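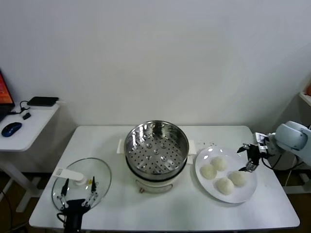
What should we spend on first, a second arm or spare fingers? Spare fingers, and it isn't close. A second arm that sits waiting on a broken finger link is just a very expensive coat hook.

OK so budget notes, July 2018, typing fast before the Flillanby order window closes.

We have 300 a month for consumables. Sounds fine. Isn't. Two sets of fingers from Kartha eat 100 of that, cables another 40, and then there's whatever the kitchen task needs – buns, plates, a steamer with a lid that gets picked up over and over. Food wasn't even a line in the January plan. Now it is.

Things I got wrong in January:

- priced the grippers, forgot the wrist adapters
- assumed Kondel would include cables. They do not include cables
- one table. We need a side desk too, the laptop has to live somewhere
- shipping. Always shipping

Tratach keeps pushing their service plan. Skipping it for now. I read the terms twice and it covers the arm housings and the base, wich are the bits I worry about least. Fingers are listed as "wear items", so out of pocket. Same with cables. Might look again if they change that.

Also leaning toward buying cheap household stuff in pairs. Two steamers, same model, bought the same day. Glass lids especially – if one breaks and the replacement has a differnt handle we're redoing grasps for a week. Learned that with the kettle.

Still undecided: better table or keep this one. Height's fine. Would like something heavier. Probably wait for the next quarter.

Need to send the Kartha order tonight. Left AND right fingers this time.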